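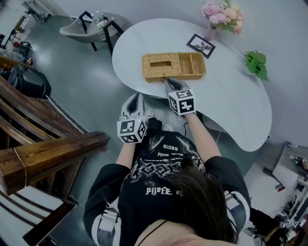 Table by the stairs, hand-held grippers, wicker tissue organizer. The right gripper is at the front edge of the basket.

The Work at Hand: Automation at Bretent

Gallery and notes by Noreen Hayes

Bretent sends out household goods and table settings for display homes. In May we started the Clekix project, which is meant to have a robot arm do part of the setting out and packing away at our Carrasco Street building. Before the arm can do any of it, people have to do it many times over with grippers in their hands, and each turn is recorded. We call these turns runs. Most of the past few months has gone into runs.

Staff at our other building have been asking what the job looks like now, so this page is for them as much as for customers.

The grippers
One for each hand. The patterned cubes on them are for tracking position. You lose your fingertips when you pick these up, and people who have packed for years are slow on the first morning. Baskets are harder than boxes, as the weave catches.

The table
We use ordinary stock on it: baskets, frames, vases, artificial flowers. The layout gets changed between runs so the recordings don't all come out the same. Whoever is next on the roster changes it.

The roster
Eleven of us are trained on the grippers and four are on in any one shift. The rest are on the packing floor as before. You swap at the morning break and again after lunch. Early on we had people recording all day and there were complaints about sore wrists and forearms, which were fair, and the roster was changed.

The count
Our best day so far is 143 runs that were kept. Runs get thrown out if something is dropped or if a marker cube is covered for too long. The number goes up on the board by the kettle. It is a team number and no one is ranked by it. That was asked for at the first staff meeting and management agreed.

What has changed on the floor
Seven packers have moved to a new pay grade that includes recording and checking. Checking means sitting at a monitor and marking where a run starts and stops. Some like it because they are off their feet. Others tried it and asked to go back to packing, and they did.

Lifting is the same as it was. The arm will not be doing the heavy cartons, and I get asked that every week. It will start with small, light items.

What has not been settled
Staff want to know what happens to hours once the arm is running. The written answer we have covers the trial period only: no cuts to rostered hours. After that it is to be discussed again. Prusov, who are supplying the arm, have not given us a firm delivery date, so the trial has not started.

If you work at Bretent and want to try the grippers, put your name on the sheet at the Carrasco Street front counter. Closed shoes, please, and tie back long sleeves if they are loose. Training takes a morning and is paid at your normal rate.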